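Home | Shirts | Jackets | Care & Repair | Reviews | Ask Us

Review: the Doucet clothes steamer, after a month of linen

Posted September 15, 2020 by Iara Godoy

I own three unlined linen blazers and one very needy cotton suit, and I spent most of August wearing them in turn. So when my old travel steamer started spitting rust at a cream lapel, I bought the Doucet upright from the Cemley store downtown and put it straight to work. I love it. I'll get to the things I'd change, but I love it!

First, the build. It's a floor model with a water tank at the bottom, a telescoping pole and a padded hanger at the top that is the right shape for a jacket (wide at the ends, with a bit of a curve, so the shoulders don't get poked). The pole locks with a twist collar. Mine slipped a little on day one until I gave it a proper turn, and it hasn't moved since.

It heats up in 60 seconds, which I timed because I didn't believe the box. A full tank got me through 10 shirts with some water left over, and that was on the high setting with me fussing over every placket. There are 3 settings altogether. Low is for silk ties and anything with a fused chest piece, medium handles wool, and high is for linen that has been sat on in a car.

Wool is where I was really impressed. I have a mid-gray flannel from Stendstead, made up by Gertraud Fankhauser years ago, and the trousers had gone baggy at the knee. I held the head an inch off the cloth, let the steam sink in, smoothed it by hand and left them hanging overnight. Knees gone. The nap came up soft again too, with no shine anywhere. An iron has never done that for me, even with a press cloth.

Cotton is a tougher customer. The steamer takes out creases from folding and packing, but it won't give you a crisp collar or a knife-edge crease down a chino. Gisela Olivares at the alterations counter told me to keep the iron for collars and cuffs and steam everything else, and that's how I do it now. It saves me a lot of time on a weeknight.

What I'd change: the hose is stiff for the first few minutes and likes to fight you on the inside of a sleeve. The tank handle is small, and I have small hands. And the fabric brush that clips to the head is good on tweed but sheds a bristle now and then, so check a dark jacket before you walk out the door.

I paid $684 for the cotton suit, and looking after it properly for the price of a decent shirt and a tie seems like a very good deal to me. My neighbor Baltasar has already borrowed the thing twice and is looking at the smaller Clanlow model for his apartment. If anyone has tried that one on heavy coats, please write in.

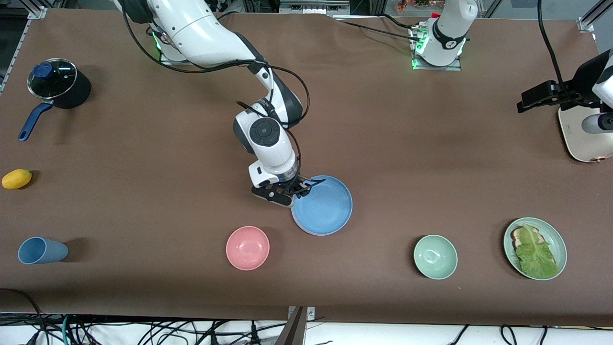
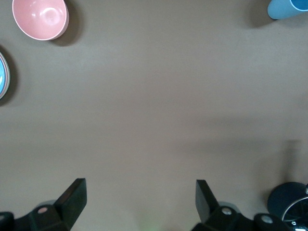

Can I use tap water in the tank?

Tap water is fine if yours is soft. In a hard-water area, use distilled, or mix the two half and half, and empty the tank whenever you put the steamer away.

Recent reviews
Cedar hangers for heavy overcoats
Two clothes brushes compared
A sleeve board for small apartments
Garment bags for weekend trips

Contact us | Copyright 2020 | Back to top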